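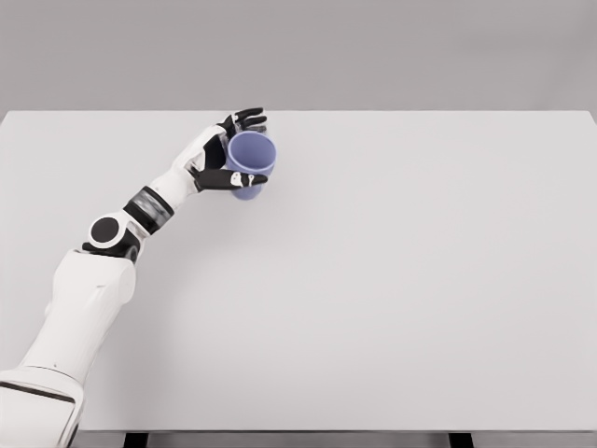 Workplace Forum > Operations > Automation at the Tremside site

Topic: Cup handling cell and the revised staffing plan

tremside_ops
Posted September 11, 2024

Colleagues, the revised staffing plan for the cup return line has been distributed to all departments. This topic is open for comments before the plan takes effect.

The main points are as follows. Robotic arms will take over the picking and placing of returned cups at the inspection tables. The work has been developed in simulation with Kendix, and the first physical arm is scheduled for installation at Tremside once the grasp settings have been approved. The line currently employs 34 people across all shifts. No position will be eliminated under this plan. Five employees per shift will move from the tables to inspection, cell supervision, and stock control.

Please keep comments to the plan itself. Questions regarding individual assignments should be sent to Human Resources.

line2_evenings
I have read the plan twice and request clarification of section 2. It states that table staff will "transition to supervisory duties." Supervision of the cell is described as monitoring, clearing faults, and recording rejects. At present, table work carries a handling supplement. The plan does not say whether the supplement continues for persons who no longer handle cups. For several of us this is the most important question in the document.

tullow_maint
Posting from the Tullow site, where a comparable cell has been in operation since August. Our experience may be of use.

The handling supplement was retained at Tullow for the remainder of the pay year and is now under review. I would advise Tremside staff to obtain a written end date, or written confirmation that there is none. We did not do so at the outset.

With respect to the work, fault clearing took up a larger part of the shift than the plan had assumed. Most stops were caused by cups arriving stacked or on their sides. A single cup on a clear table gives the arm little difficulty. Two cups nested together are a different matter, and a person must go to the cell each time.

quality_desk
The preceding comment agrees with our concerns. The simulation trials used one plain tapered cup. Our returns include handled cups, cups with lids still attached, and cups with cracked rims. An experienced employee feels a cracked rim before seeing it. The plan assigns crack detection to the inspection station downstream, and we have asked whether that station will be staffed at the same level on evenings as on days. We have not received a reply.

tremside_ops
In reply to line2_evenings: the supplement will continue through the end of the current pay agreement. Section 2 will be amended to say so.

In reply to quality_desk: evening inspection will be staffed by two persons, the same as days. Kendix is adding handled cups to the simulated set at present. Lidded cups will be diverted to a manual table, which remains in use.

packing_lead
I wish to record a different view. I worked at the tables for more than 5 years, and the repetitive wrist movement is the reason I transferred to packing. I support the plan. The discussion so far has treated table work as something to be preserved, and many of the people who perform it would be glad to be relieved of it. My only reservation is the pace. If the arm sets the speed of the line, inspection will be required to match it.

line2_evenings
I do not dispute the strain. My objection is that staff were consulted after the cell had been ordered. Some of my colleagues would prefer rotation between the manual table and the cell, and that option does not appear anywhere in the plan.

packing_lead
Rotation would be acceptable to me also. I would not agree that the consultation was late, as the notice was posted in the break room in August.

line2_evenings
The notice referred to "equipment trials." It made no mention of reassignment.

tullow_maint
For information, rotation is in place at Tullow, in blocks of 2 hours. Staff requested it after the first weeks. The Omerović training module covers both stations, so no additional certification was required.

tremside_ops
The wording of the August notice is acknowledged. Rotation will be placed on the agenda for the next staff meeting, and Tullow has been asked to provide its schedule. The line speed limit is set out in Appendix 5 and may not be changed without the agreement of the inspection department.

quality_desk
Appendix 5 is missing from the copy we were sent. Please attach it here.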